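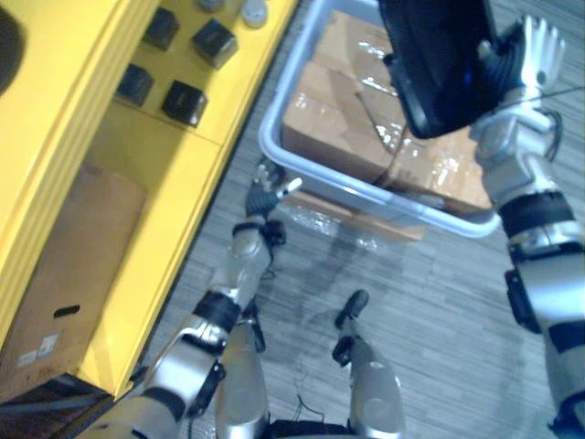 매뉴얼 > Lirico 원격 시연 > 4장 시연 녹화하기

검색어를 입력하세요 검색

4.3 선반 정리 작업을 손으로 보여 주기

이 절까지 오시느라 수고 많으셨습니다. 앞 절에서 조종 장갑의 영점을 맞추셨다면 이제 로봇에게 일을 직접 보여 줄 차례예요. 처음에는 팔이 마음처럼 따라오지 않아 답답하실 수 있는데, 대부분 하루 이틀이면 손에 익으니 너무 조급해하지 마시고 차 한잔 곁에 두고 천천히 따라와 주세요.

시작하기 전에
- 로봇의 발 주변에 밟히거나 걸릴 만한 것이 있는지 한 번 둘러봅니다.
- 조종자와 안전 담당자, 이렇게 두 사람이 함께 진행합니다. 비상정지 버튼은 안전 담당자가 들고 있습니다.
- 저장 공간이 200GB 이상 남아 있는지 확인합니다.

1. 조종 화면에서 '시연 > 새 작업'을 누르고 작업 이름을 적습니다. 나중에 찾기 쉽도록 "상자에서 선반으로"처럼 동작이 드러나는 이름이 좋습니다.
2. 양손을 편하게 내린 자세로 6초 동안 기다립니다. 표시등이 초록색으로 바뀌면 로봇 팔이 조종자의 손을 따라 움직이기 시작합니다.
3. 물건 쪽으로 손을 뻗되, 평소보다 절반쯤 느린 속도로 움직입니다.
4. 손가락을 천천히 오므려 물건을 잡고, 잠깐 멈춘 다음 들어 올립니다.

주의: 팔이 떨리거나 화면이 끊기면 억지로 이어 가지 마시고 페달에서 발을 떼세요. 로봇은 그 자세 그대로 멈춥니다.

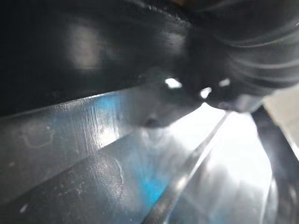
손목 화면은 마지막 한 뼘을 조절할 때 쓰는 화면입니다. 머리 쪽 화면만 보고 잡으려 하면 손가락이 물건에 얼마나 가까운지 가늠하기가 참 어렵거든요. 다만 투명하고 번들거리는 표면에 바짝 다가가면 지금처럼 한쪽이 하얗게 번져서 모양이 잘 읽히지 않습니다. 그럴 때는 번진 부분을 들여다보지 마시고 검은 손가락의 아래쪽 경계선을 기준으로 삼아 보세요. 그래도 헷갈리면 손목을 살짝 돌려 반사를 피한 뒤 다시 다가가시면 됩니다.

5. 선반 위로 물건을 옮깁니다. 선반 앞턱보다 충분히 높이 든 상태에서 안쪽으로 넣어 주세요.
6. 물건을 내려놓고 손가락을 완전히 벌린 다음, 팔을 들어온 방향 그대로 되돌려 뺍니다.

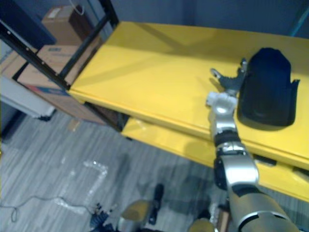 그림 4-7. 노란 선반 위의 검은 물건과 손가락을 벌린 로봇 손

7. 페달을 두 번 밟아 녹화를 끝냅니다. 마음에 들지 않는 시연은 '버리기'를 누르세요. 아까워하지 않으셔도 괜찮습니다.
8. 물건의 위치를 조금씩 바꿔 가며 같은 작업을 30회 녹화합니다.

참고: 모든 시연이 매끈할 필요는 없습니다. 한 번 놓쳤다가 다시 잡은 시연도 끝까지 마쳤다면 남겨 두세요. 학습에 꽤 도움이 됩니다.

참고: 저장 중에 오류 422가 나오면 작업 이름에 특수문자가 들어 있는지 살펴보시고, 이름을 고친 뒤 '다시 저장'을 누르세요.

작성: Qianru Luo
최종 수정: 2021년 3월 22일

관련 문서
4.2 조종 장갑 영점 맞추기
4.4 녹화한 시연 골라내기
Rustbridge 페달 연결과 점검
Datwood 저장소로 시연 올리기
1월 업데이트에서 달라진 점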